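Ploltovwood Continuing Education
Furniture Care and Household Finishes
Handout for Unit 4: Glossy Finishes on Dark Wood

Reading for this unit should be completed before the Saturday session. Students are expected to know the terms set out in the first section.

A finish is the clear or tinted layer that lies over the wood. Its gloss depends on how evenly it reflects light. A smooth surface returns light in one direction and gives a clear reflection; a surface with many fine scratches scatters light and looks dull. Dark pieces show dust, fingerprints and scratches more readily than pale ones.
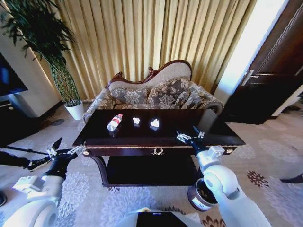
Coffee table with a dark, reflective top and gold-trimmed edge.

Shellac dissolves in alcohol and is marked by heat. Lacquer dries quickly and can be repaired by adding further coats. Oil-based varnish is slower to dry and stands up better to daily use. Students should be able to name the solvent for each before any test is made on a finished piece.

Tests are carried out on a hidden area, such as the inside of a leg - never on the top. Apply one drop of solvent with a cotton swab, wait briefly, and record whether the finish softens. The result is entered on the unit worksheet.

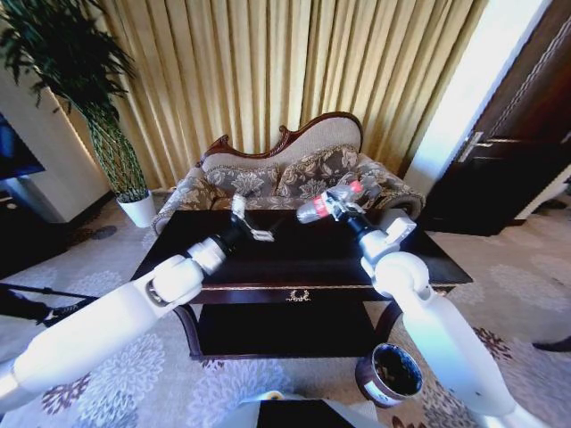 Furniture in Daily Use

Living room tables are exposed to drinks, sunlight and cleaning sprays. Coasters and felt pads are recommended. Silicone polishes should be avoided, as the residue can interfere with later repairs. A soft cloth, slightly damp and followed by a dry one, is sufficient for weekly care.

White rings usually indicate moisture held in the finish. Black stains suggest that water has reached the wood, and their treatment is covered in Unit 5. 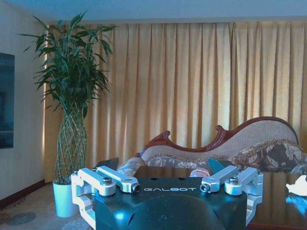 Jaime Baptista
Course Instructor, Flalville Campus

Worksheets are due at the start of the next session. The written review lasts 90 minutes and covers Units 2 and 4.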